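Pleltside Shared Workspace - members' mailing list archive
Posted in July by Delali Yakubu

Subject: Re: sink cabinet by the brick wall

Mawar Tambunan wrote:

> Could somebody tell me what the plan is for the little sink
> cabinet? I went to put the dish soap away and couldn't decide
> between the door and the drawer, so I left it on the counter,
> where it will no doubt annoy someone. Also, are we keeping both
> trash bins over there? I'd be happy with one bigger one.
>
> Mawar

Mawar, thanks for asking. I spent part of the afternoon on that corner and can answer most of this.

Soap, sponges and the spare dish towels go behind the door. The drawer is for small things: the drain strainer, rubber gloves, the roll of labels. Please don't put anything wet in the drawer. The bottom panel swelled on the last cabinet we had and it cost us 82 dollars to get rid of it and patch the floor.

The handles don't match and I'm leaving them that way for now. I looked at the Moltenari catalog and a pair that would fit is 14 dollars plus shipping, but the screw holes are spaced differently and I don't want to drill a new front.

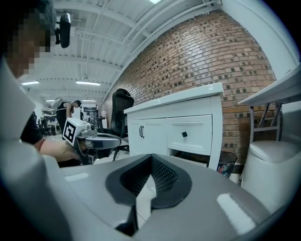

The sink cabinet against the brick, with the mesh wastebasket underneath and the lidded bin to the right.

On the bins, I'd like to keep both. The black mesh one is for dry paper and wrappers only. Anything with food in it goes in the white one with the lid. If we switch to a single large bin it won't fit under the table, and it would end up in the walkway.

The office chair with the mesh back tends to drift over next to the cabinet. It belongs at the desks. If you use it to sit by the counter, roll it back when you're done - the cabinet door needs room to swing.

The faucet is fine for rinsing cups and filling a kettle. It's a small one, so take paint trays and large pots to the utility sink down the hall. The countertop is white and coffee rings show, so wipe it when you leave. I've been using plain dish soap and a soft cloth. The Plavent cleaner left a haze on the test spot and I took the bottle home.

One thing still open: I would like a shelf on the brick for mugs. Harahap quoted 109 dollars for the shelf and brackets, or 200 with installation. I can put it up myself if somebody has a masonry bit to lend. Reply to the list if you do.

Delali

Comments

mtambunan: Soap is behind the door now. No objection to two bins. I have a masonry bit but it may be too small, I'll bring it in.

Desk by the stairs: Could the shelf go high enough that the kettle fits under it?

D. Yakubu: Yes, I'll measure the kettle first.

Contact the list owner | Copyright Pleltside Shared Workspace | Back to top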